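Section 4: Setting Up a Statement Check

This section covers your first full check in Skumus, from pasting in a candidate's words to filing a verdict your editor can live with. If you have not yet created a desk account, go back to Section 2. If you have created one and forgotten the password, join the club, and use the reset link on the sign-in page.

Before you start

You will need:

The full transcript of the speech, debate or town hall, with time marks if you can get them.
A recording of the same event. Transcripts are typed by tired people.
At least 2 sources that do not quote each other.
An editor's account linked to your desk, or the Publish button will stay gray no matter how hard you click it.

NOTE: A campaign's own press release counts as a source for what the campaign says. It does not count as a source for whether it is so. Skumus will accept it in either box and trusts you to know the difference.

4.1 Entering the statement

1. From the desk screen, choose New Check. Give it a short title. "Jobs claim, Ila County debate" is good. "Another one" is taken, several times over.

2. Paste the statement into the Quote box. Include the sentence before and the sentence after. The box holds 3334 characters, enough for most candidates to finish a thought.

3. Highlight the part you plan to check. The highlighted words turn yellow and become the Claim. Everything else stays as Context and will be shown to readers in smaller type.

4. If the statement holds more than one claim, press Split. Politicians like to pack a number, a cause and a villain into a single sentence, and each of those needs its own line. Skumus will offer to split for you at every "because." Decline the offer when the speaker uses "because" the way other people use "um."

5. Set the Claim Type. The choices are Number, Vote, Quote, Law and Prediction. Predictions cannot be rated and will be parked in the Waiting folder until the date you enter. The folder currently has no upper limit, and we have had to enlarge it every January.

CAUTION: Do not tidy the quote. Fixing the grammar in the Quote box breaks the match with the transcript and the check will fail at step 4.4 with Error 743. It will also get you a phone call from the campaign, for which there is no error code.

4.2 Attaching sources

1. Open the Sources tab and choose Add. You can paste a web address, upload a file or pick from the Edis library if your desk subscribes to it.

2. For each source, fill in Who Published It and Where Their Number Comes From. The second box is the one people skip. If two sources give the same answer there, they are one source wearing two hats, and Skumus will count them that way.

3. Mark the exact passage you are relying on. A link to a report of several hundred pages with the note "it's in there" will be returned to you.

4. For bills and votes, enter the bill number as well as its title. Titles are written by people hoping you will stop reading at the title.

5. Choose Save Copy. Web pages about elections have a way of changing once somebody starts checking them.

NOTE: Charts may be attached, but type the underlying figures into the Data box too. The reader view shows the figures first and the chart on request.

4.3 Choosing a rating

1. Open the Rating tab. The scale runs Supported, Mostly Supported, Mixed, Mostly Unsupported, Unsupported. There is no setting for "technically true but come on." We get this request more than any other. Use Mixed and say why in the Reasoning box.

2. Write your reasoning in plain sentences, up to 2000 characters. Start with what the speaker said, go on to what the record shows and end with the gap between them. Leave out the word "slammed."

3. If the speaker mixed up two similar things, such as a budget and a deficit, or a bill that was introduced and a bill that passed, tick Mixed Terms and define both. Readers are more patient with a definition than you might think, provided it fits on a phone.

4. Record whether you asked the campaign for comment, and when. "No reply by deadline" is fine. Allow the campaign a fair stretch of time; a message sent at 4:55 p.m. for a 5:00 p.m. deadline is noted in the log, and the log is public.

5. Read the whole check once more as if the speaker belonged to the other party. If the rating moves, start over at step 1. You may prefer to do this one sitting down.

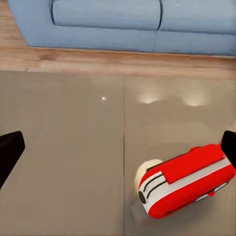 4.4 Running the match test

1. Choose Run Test. Skumus compares your quote with the transcript word for word, tests each link and looks for empty boxes. This usually takes less time than getting coffee, though people go for the coffee anyway.

2. Read the results. Green lines need nothing. Amber lines are advice. Red lines must be fixed before the check can move on.

3. If you see Error 743, the quote does not match. Reopen the transcript and paste again. Curly quotation marks are not the problem, whatever the forum says.

4. If you see "Source retired," the page has been taken down. Use the copy you saved in 4.2. If you did not save a copy, see 4.2.

4.5 Sending to your editor

1. Choose Send for Review. The check locks while the editor has it, so you cannot slip in one last adjective.

2. When it comes back, changes appear in blue. Accept or dispute each one. Disputes need a reason, and "style" is accepted once per check.

3. After both accounts approve, choose Publish. The check goes to your site and, if the option is on, to the Dimitriou shared feed used by partner newsrooms.

CAUTION: A published check can be corrected but never deleted. Corrections appear at the top, in the same type size as the headline.

For handling complaints from campaigns, including those typed entirely in capital letters, see Section 5.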